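Search this site Search

Packing and Sorting, Session 2: sweets into the box
Notes by Ingeborg Kröger

Hello again! A few of you missed the first part, so I'll go over it quickly. We're still on small mixed goods, which means sweets (sorry to anyone who's given them up), and the job is to get a loose pile off the table and into a shallow cardboard box without squashing anything.

I always put a cloth down first. Mine's the purple flowery one, nice and plush, and I like it because the sweets don't skid about the way they do on a bare table.

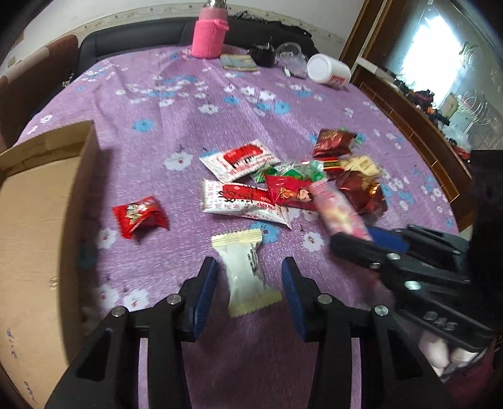
Start with whatever is lying on its own. It's tempting to dive into the middle of the heap, I know, but the packets there lie over one another and you end up dragging three along when you wanted one. Villads Frandsen swears by working from the left; Teodor goes for the biggest packet every time. Try both and write down which you got on with.

Twist wraps are best picked up by the middle. If you pull at an end the wrapper can come undone, and then you've got a bare sweet and a bit of paper. Flat packets are easier, though the shiny ones do slip.

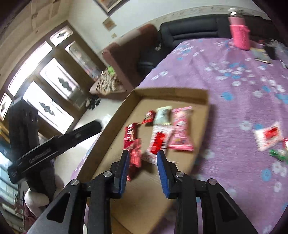

Once a few are in, stop and look at how they're lying. I don't mind them touching, or even overlapping a little, but keep them below the top of the walls so a lid would still go on. Long packets go down first if you can manage it, with the little ones tucked in beside them.

For next time: read page 54 of the handout, and bring a box of your own. Any shallow one will do.

Contact us | © Celent | Back to top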